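Week 6 handout: Sorting, tubs and baskets
Home Organizing Basics, Kostham evening program
Mar 5, 2021

Okay, so last week we ran out of time right when things got good, and I promised I'd write up the part on containers. Bring this with you, we'll need it for the pantry exercise!

First, a word on the reading. The Yule chapter says to buy containers last, after everything has been sorted. I mostly agree (I've got a closet shelf at home full of bins I bought too early, so learn from me). But you do need a few empty ones on the table while you sort, or your piles will slide into each other and you'll be back where you started.

My usual setup is two clear tubs and one basket. The basket holds whatever hasn't been dealt with yet. One tub is for things that stay in this room, and the other is for things that go somewhere else. I've tried it with more and I just end up inventing categories.

Why clear? You can tell what's inside without lifting a lid, and you notice when a tub has become a junk drawer. Woven baskets are nicer to look at, and they're great for cans and anything else that doesn't mind a bit of air, but small stuff gets lost at the bottom. 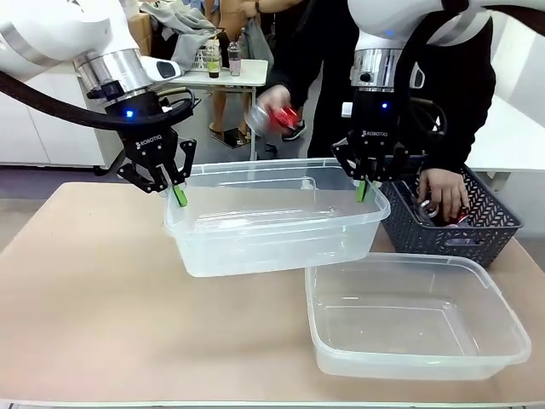

Keep the tubs empty until you've agreed on what each one is for. I know it sounds fussy. Say it out loud if you're working with someone else, then start with whatever is on top and don't dig.

Set a timer for 30 minutes and stop when it rings, even mid-pile. Almost everyone wants to keep going, and then the last third gets done badly.

For next time: pick one shelf, do the three-container sort, and jot down what ended up in the "somewhere else" tub. Half a page is plenty. The Lonura worksheet is in room 812 if you didn't get one.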